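Heating fund: where we stand

The Raranska Street tenants' association reopened its winter heating fund on 10/09/2023. Any household in the Pringle or Nalano buildings can apply, whether or not it took a grant last year. The most a household can get this season is $800, paid straight to the fuel supplier or the electric company.

The fund holds $3,000 at the moment. Last winter's money was gone before the end of February, so please send your form in early if you know you will need help. Forms are in the rack by the Pringle mailboxes. You need to attach 2 recent bills and a copy of your lease. Bills in a roommate's name are fine as long as the address matches.

A light blue sofa and a gray coffee table in the living room.
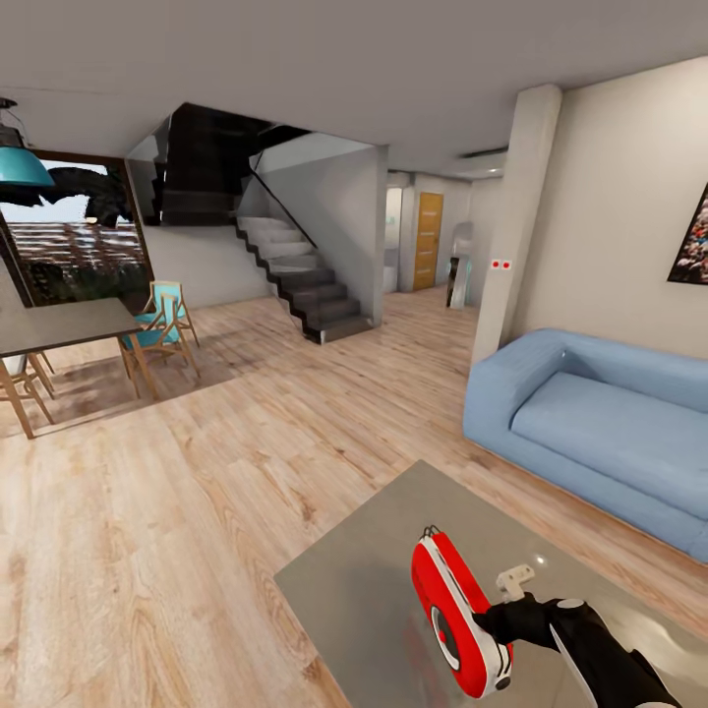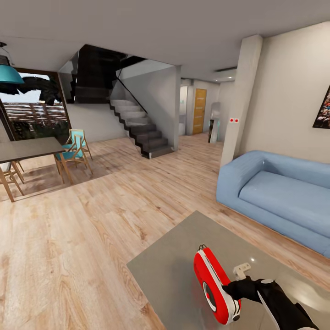
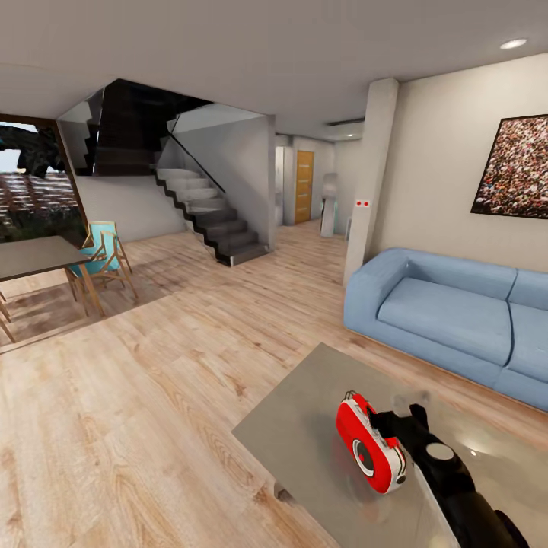 One reader in the Nalano building wrote in to say that the lease rule is hard on people who rent month to month and never got anything on paper. She asked if a letter from the landlord would do. It will, provided it is signed and gives the date you moved in.

Radiator bleeding keys can be borrowed from the office for a $20 deposit. Bring the key back within the week and you get the full amount back. If a radiator is still cold at the top after bleeding, report it to Pruvard Maintenance and keep a note of when you called. Space heaters should not be run from extension cords.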